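November, evening

Third day of comparing the two hand-held grippers. Yesterday was mostly cable faults, so today was the first proper run. I started with the Kiteck because it was already charged. Calibration took two goes. The first gave me an offset that drifted as soon as I turned my wrist, and I found I had loaded the old lens file from October. Second go was fine.

Did 100 grasps with the Kiteck before lunch, the usual mix: sponge, mug, screwdriver, the awkward flat box. It closes well and the trigger is light, but the fingers are stiff at the tips and the flat box slid out more often than I would like. I have written the failures on the sheet by object and won't copy them here. My forearm was sore by the end. I should take a break every 25 or so, and I keep not doing it.

After lunch I switched to the Kandlow. It is heavier and sits further forward, so the weight is all in the thumb. The grip is better though. The flat box gave no trouble at all and even the screwdriver came up straight most of the time. I got through 130 with it, partly because I wasn't stopping to pick things up off the floor.

The camera side is less clear. With the Goltden lens on, I get a wide view and the markers stay in sight for nearly the whole reach, but they go soft near the edges and the tracker starts guessing. With the narrower Lefèvre lens the markers are sharp and then vanish when I swing left. I logged 473 dropped poses on the Lefèvre and 777 on the Goltden, over recordings of the same length. I expected it to be the other way round. It might be exposure – I left both on auto and the ceiling lights are strong. Tomorrow I will fix the shutter and do both again before I decide anything.

Moved on to tracking in the main room at four, away from the bench, with a marker cube by the chairs and people at their desks as normal. I wanted more distance and more clutter than the bench gives.

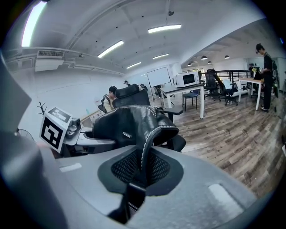 Kianoush Soltani thinks I am comparing the wrong thing. According to him the dropped poses don't matter much if they come in ones and twos, as the filter fills those in, and what I ought to count is the longest gap in each recording. He also said the Kandlow would be easier to hold with a strap round the back of the hand, and that he'd try that before writing it off as too heavy.

He is probably right about the gaps. I ran the script again at half six, only on the Goltden files so far, and most of the drops are single ones. The Lefèvre files are still copying.

To do: fixed shutter, both lenses. Find a strap. Delete the October lens file so I can't load it again.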